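Home | Archive | Shipping | About

Grain corridors and the insurance gap
Filed under: Trade & Treaties
2 min read

An export corridor is only as useful as its war-risk cover. The Netia protocol names two inspection ports and leaves premiums to the market. Dukthorpe cleared 25 hulls in July.

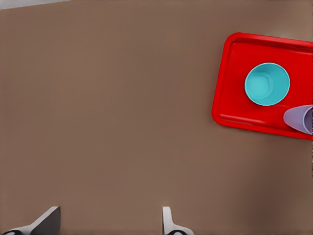
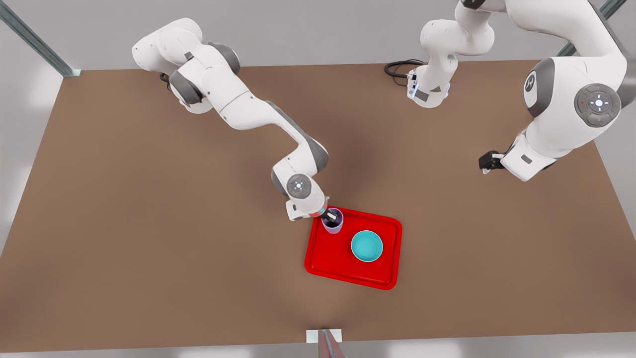
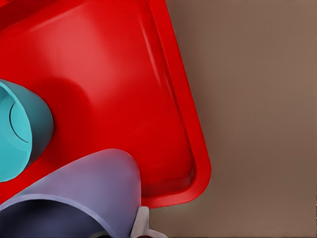 Tonnage limits

Annex B caps unescorted cargo at 1,000 tonnes. Halvorsen reads this as gross weight, Fikora as net. The text defines neither.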